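Home Documentation Pick Cell Troubleshooting Fault Recovery Contact

7.4 Recovering from a missed pick (fault 544)

Fault 544 means the controller commanded a pick and the vacuum sensor did not report a seal within the time limit. The arm stops at its current position and holds. The brakes are not applied until the cell is disabled, so treat the arm as live.

The fault is most common with flat items that have a smooth cover, such as books and boxed software. At the Flarnham site it was traced to a tool offset that had been carried over from an older gripper file. The arm was stopping short of the cover on every attempt.

CAUTION: Do not reach under the tool to move the item by hand while the fault is active. Clearing the fault from the panel can restart the pick at once.

Before you begin, save the log. The log buffer holds 3,590 lines and older entries are overwritten when motion resumes.

1. Press HOLD on the panel and wait for the amber light.
2. Open the Juvholm simulator and load the saved log. Use the same tool file as the cell.
3. Step the replay to the last line before the fault.
4. Look at the tool from the side and from above. Check whether it is over the item and whether there is a gap under it.

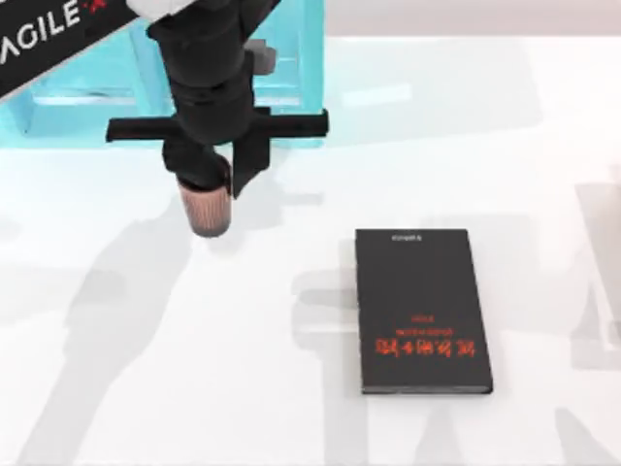

5. If the tool is to one side of the item, the fault is in the pick target. Go to step 7.
6. If the tool is over the item but too high, the fault is in the tool offset. Go to step 9.
7. Open Targets and compare the stored item position with the item position in the replay. A printed cover can confuse the locator when the item is lying upside down. Run Locate again with the orientation set to Any.
8. If the new position is correct, save it and go to step 11. If it is still wrong, recalibrate the overhead camera (section 5.2).
9. Open Tools and select the active gripper. Check that the file name matches the label on the gripper body.
10. Correct the offset in the Z field and save.
11. Replay the pick in the simulator at low speed. Do not continue until the replay finishes without a fault.
12. Close the guard, clear the fault, and run one pick on the real cell at low speed.

NOTE: Shadows in the simulator are for display only. They do not affect the locator, and turning them off will not clear the fault.

NOTE: In a cell with 2 arms, the fault stops both. Replay both logs together. If you replay only one, the collision check ignores the other arm.

CAUTION: Do not raise the seal time limit above 200 ms to get rid of the fault. A longer limit lets the arm keep pressing on an item it has not gripped, and this has bent finger plates.

If fault 544 comes back after step 12, leave the cell disabled and send the log and the tool file to Magagula support, attention Nosipho Sibiya.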